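Atelier > Budget > Galerie

Ce que coûte une assiette rangée

9/4/22, par Océane Zacharias

On m'a demandé de justifier le budget « manipulation » de l'année en images, au motif que mes tableaux endormaient tout le monde. Je m'exécute donc. Le dossier chiffré reste disponible pour les insomniaques.

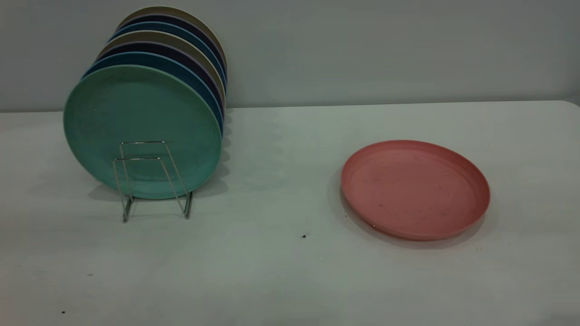

Le devis de Govadness s'élève à 2 783 euros pour une pince à doigts souples, hors adaptateur, hors câble, hors envie de signer. Kekau en propose une plus rustique à 541 euros, que Tshepo Fourie défend avec une ferveur que je ne lui connaissais pas. Le tout se jouera sur la vaisselle. Dans l'égouttoir, les assiettes sont si serrées que derrière la verte on ne voit plus guère que des bords : bleu, marine, beige, et on recommence. Glisser un doigt épais là-dedans, bon courage. La rose, posée à plat sur la table, pose un autre problème, car il faut la prendre par le rebord et la redresser avant de songer à la ranger. Tshepo estime que la Kekau passera avec des embouts affinés (219 euros le jeu, chez Ikonen). J'ai inscrit deux jeux, par connaissance du personnel.

Côté consommables, la ligne vaisselle est plafonnée à 200 euros. C'est la seule que la direction ait approuvée sans poser de question, et la seule aussi dont elle ait reconnu le contenu. Le fil métallique de l'égouttoir est fin, je prévois donc un second exemplaire.

Reste la maintenance. Kostdale nous fait une offre annuelle dont le prix figure en page quatre et les exclusions de la page cinq à la page onze. Réponse attendue en octobre, le temps de les lire.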